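Trucos de casa > Ropa y lavado > Punto

Inicio Cocina Lavado Taller Contacto

Cómo lavar un jersey de punto sin que se deforme
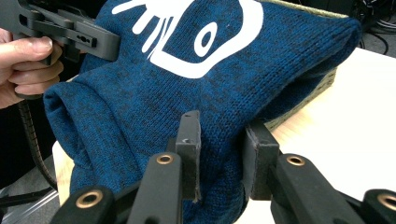
Wimcombe, octubre

Antes de lavar, dé la vuelta a la prenda, sobre todo si tiene un dibujo estampado. Use agua a 20 grados y poco jabón líquido. Déjela en remojo unos minutos y no la frote -- el punto hace bolitas muy rápido.

Para quitar el agua, enrolle el jersey en una toalla y apriete con las manos. Después se seca plano, lejos del radiador. Yo no lo cuelgo nunca, los hombros quedan con marca.

Si la etiqueta dice 40, yo igual lavo más frío.

Artículos recientes
Manchas de té en el mantel
Afilar tijeras en casa
Guardar mantas en verano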